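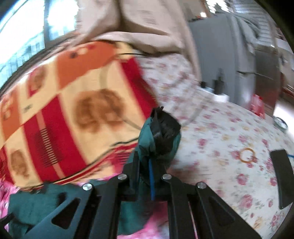
Dark green fabric in the jaws, blue strap hanging down between the fingers. Bear blanket on the left.

Width fault, soft goods run, Căpraru house
Posted 18 January 2019

Quick page so everybody on Billus stops asking in the chat. Two pictures from the bedroom set, notes under them, longer writeup when I get to it.

Short version. The hand-held gripper was logging the wrong jaw width. Not all the time. The reading would freeze at whatever it last saw, the fingers kept moving, and the log went on saying the same number. Then it would wake up and jump. On a hard object you'd spot that in a second, the jaws stop where the object is and the number has to match. On a puffer jacket you don't spot anything. Fabric squashes, a width of almost anything looks plausible.

So we recorded right through it. 3,195 clips in the soft goods set, 313 of them have at least one frozen stretch. Those are pulled. Please don't train on the old copy, it's still sitting on the Sovusex share until somebody with rights deletes it.

Second problem, and the one I care about more: the arm. The bench arm at Davedell replayed one of the bad clips before we knew. Log said closed, held closed, then jumped to wide open in one step. Arm did what it was told. Jaws snapped open at full speed with a hand nearby, knuckle got rapped, no skin broken. Arm was supposed to be in slow mode and was not. That's on us. E-stop worked, for what it's worth, but it got hit after, not before.

About the first picture. Bunched items are the worst case for this fault. You close on a lump, let it settle, squeeze again to get a better hold, and the second squeeze is the part that goes missing from the log. If you're labeling these go slow over the regrasp. Loose straps too. I want a rule about straps near the pivots, we have had one wind itself in before (different garment, June) and it took scissors.

Also please clear small stuff off the sheet before recording. Rubber bands, bits of wire. I know it's somebody's home and not a lab. Still. 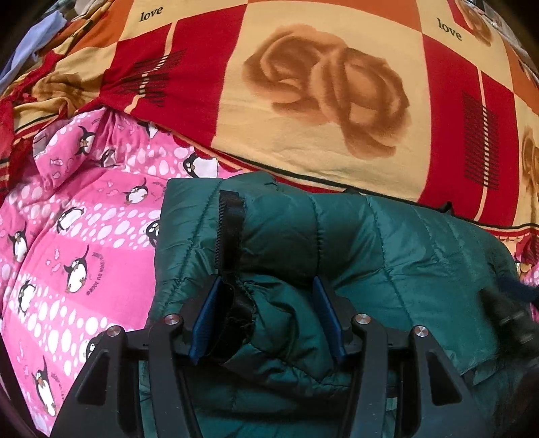
Puffer jacket, pinch at the gathered seam by the collar or hood. Blue ridged pads, penguin blanket to the left.

Seam grabs like this one are what the task sheet asks for. Get the seam, not a baffle. The quilted part bulges up between the pads and the fill pushes back, so operators squeeze harder than they need to, and hard squeezing is what was setting the fault off. More on that below.

Backgrounds: yes keep the busy blankets. Somebody asked if the checks and stripes were confusing the tracking and causing the freeze. Checked it. No. Camera pose was fine in every bad clip I opened, it's only the width channel that goes. The penguins are innocent.

What we found

Connector for the width sensor. Little latch on it doesn't seat all the way unless you push from the side, and ours was put in from the top. Looks closed. Isn't. Flex the body with a hard squeeze and contact drops out. The logger, when it gets nothing, repeats the last good value. No warning, no gap, no flag. Whoever wrote that (me, two years ago) thought it was being helpful.

Reproduced it on the bench in under 30 seconds by squeezing a rolled up towel and leaning on the left side. With the plug reseated, could not get it to drop at all, and I was pretty rough with it. Tried cold, tried with the cable pulled tight, tried after a bump on the table edge. Fine every time.

Have not ruled out a second cause. Three of the pulled clips freeze during a very light grab, and that doesn't fit. Might be the cable, might be a bad file. If you see a freeze on a light grab send me the clip, don't just delete it.

What changed

Plug gets pushed in from the side and taped. Tape is ugly, leave it on.

Logger now writes a blank when it has no reading. Your scripts may choke on blanks. Good, that's the idea, fix the script.

Start of each session: open all the way, close all the way, look at the number on the screen. Do it again after a break or if the gripper gets dropped. Takes no time.

Replay on the arm is slow mode only until further notice, and there's now a limit on how far the jaw command can move in one step. If a clip breaks the limit the arm stops and stays stopped. Do not raise the limit to get your clip through. Somebody already asked.

Hands out of the reach of the jaws while a replay is loaded, even if it's paused. Hold the garment at the far end or put it down first and step back. Same goes for sleeves and hair.

Still open

Re-recording the bad clips. Jackets first, they took the most damage. Same rooms where we can get them, other rooms if not.

The two grippers that went out to Sovusex have the same connector. Told them, no answer yet. Until somebody looks at the plug assume those recordings have it too and keep them in a seperate folder.

The slow mode thing. The switch can be in slow and the controller not, if it gets restarted in the wrong order. I don't have a fix I like. For now read it off the controller screen out loud before you press run, feels silly, do it anyway.

Check script is in the Billus tools folder. It looks for flat stretches in the width while the images are moving and gives you a list of times. It over-reports on long steady holds so you do have to look at them. Anything it flags in the first second of a clip you can ignore, thats just startup.

More pictures when I've sorted the rest of the card. Connector closeups are on the other phone, will add tonight or tomorow.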